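Cloth week at the bench

I have been teaching the arms to handle cloth since March. The way it works is that I move a pair of handheld controllers, the arms copy me, and the software records everything. I try for 200 recordings of each task before I train anything on it. For the folding task I ended up keeping 197, after throwing out the ones where I had lost my grip and started over.

Cloth is slower to record than anything else I've done. With blocks I could get into a rhythm and finish a set before lunch. With cloth I have to stop and look at it each time, and it never lies the same way twice. 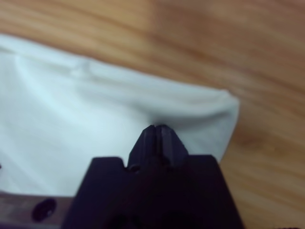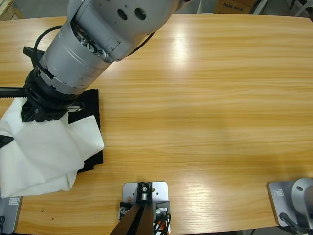 My main problem this month has been my own hands. I squeeze too early. When I pick up a napkin at dinner I don't think about when my fingers close, but through the controllers I can't feel anything, so I close on air or push down too hard. The wrist view helps more than I expected. With the fingertips together and the white fabric puckering just above them, I can tell I'm at the cloth, and from the side camera I can't tell that at all. I now keep the wrist view large on my monitor and the side view small.

I also changed the controllers. The old Rundano pair had a stiff trigger and my index finger was sore by 4 in the afternoon. The Oltine ones are lighter but drift a little, so I recenter after every 5 recordings. A reader asked about Plinness grips. I haven't tried them.

The whole set now stands at 2908 recordings across all tasks, and the backup drive is almost full. Next up is towels, which are heavier and should be easier to pinch. I'll post the settings file once I've cleaned up the names in it.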